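Planning the arm purchase: pictures from the simulated house
May 1, 2022

We promised to put up pictures as the budget came together, and since so many of you have asked where the money is going (fair enough, it's a lot of money!), this page is a slow wander through it. Before we order anything from anyone, we're doing the work in simulation, which costs us computer time and patience and not much else. The two quotes on the desk are from Jirkar and Norðdahl, and both are good for 34 days, so there's a little room to think.

## The patio door

I'm fond of this room, partly for the paving outside and partly for what it has done to our shopping list. We had pencilled in one spare hand and then went back and forth over it for most of an evening, and I'm still leaning toward two.

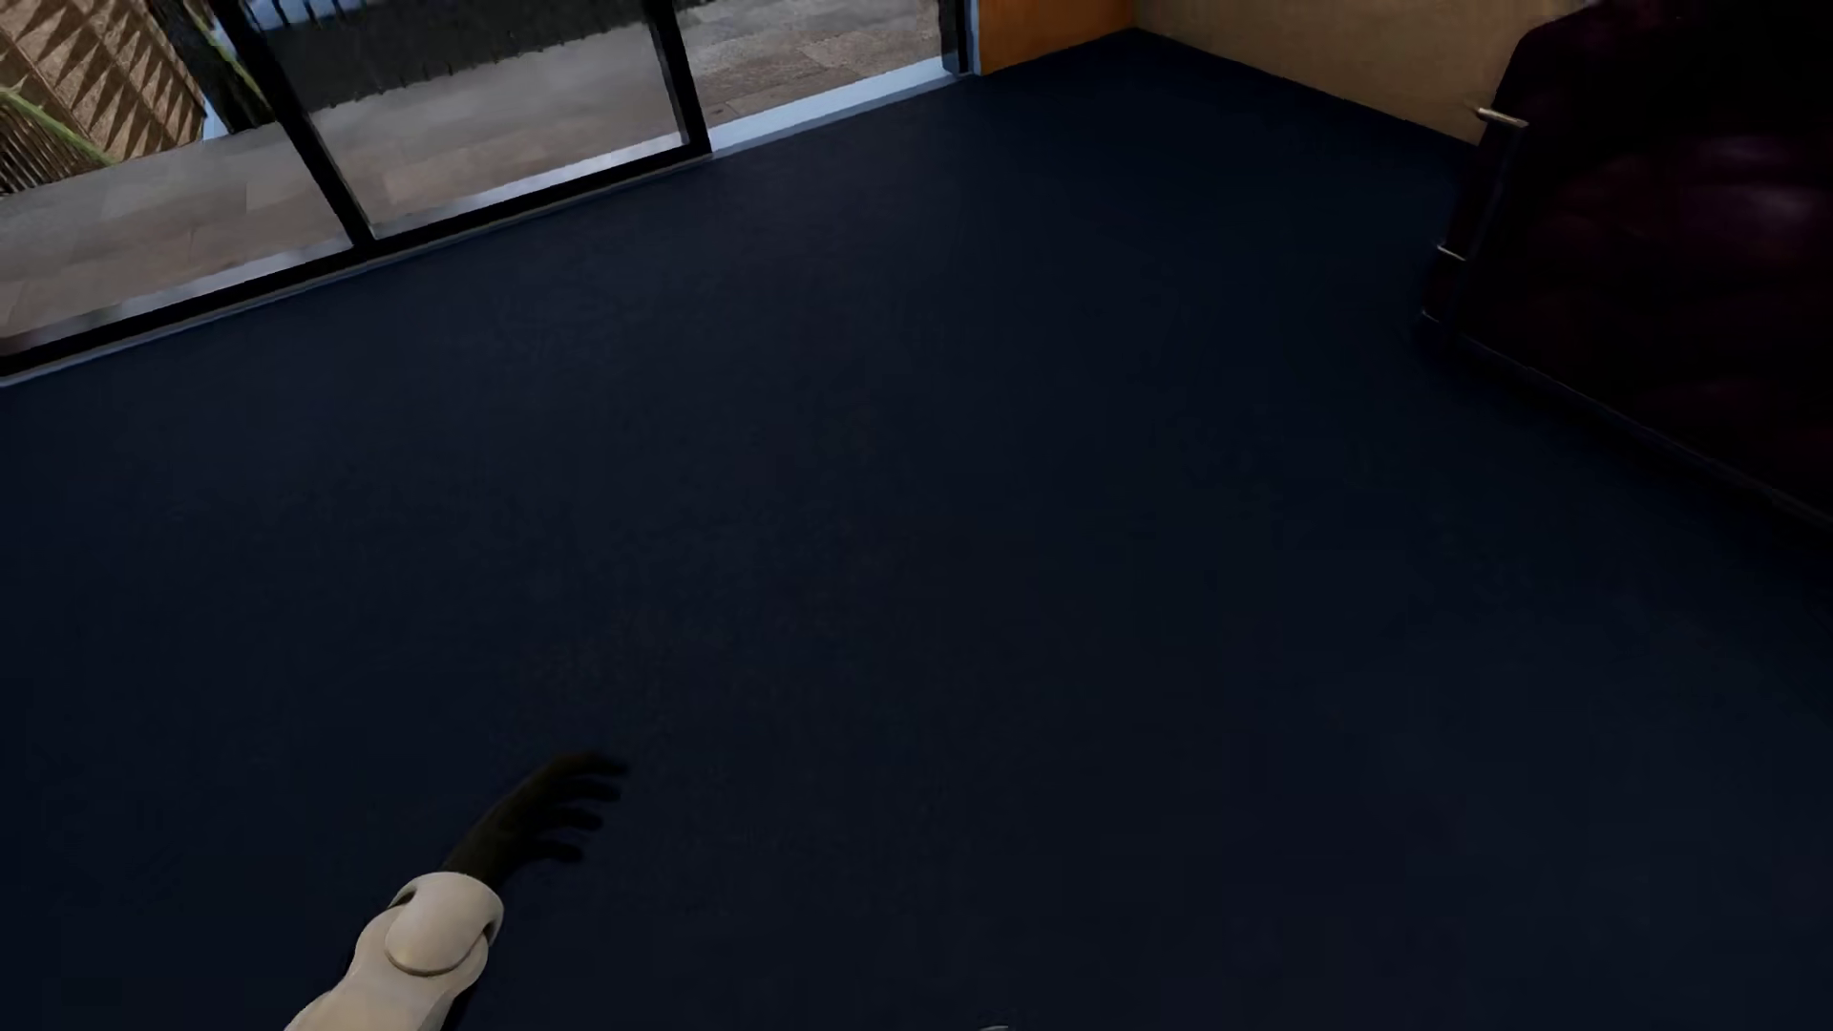 ## Dark hand, navy floor

The forearm shell and the cuff are a nice creamy white, but the hand nearly melts into the floor behind it, fingers and all. Jirkar will do a lighter glove for $186 a pair, and I've moved that from the "someday" column to the "yes, please" column. Norðdahl hasn't given us a price for theirs yet.

## Thresholds and the base

There's a pale strip along the foot of the open part of the door, and it got us talking about whether the base we buy should be able to go outdoors at all. The Bemetti base with the bigger wheels adds $1238 to the order. I'd like to hold that one until August, when the second half of the budget opens up, and put $600 toward another year of Dristier support in the meantime. If you feel strongly about wheels, do write in, I read everything (eventually).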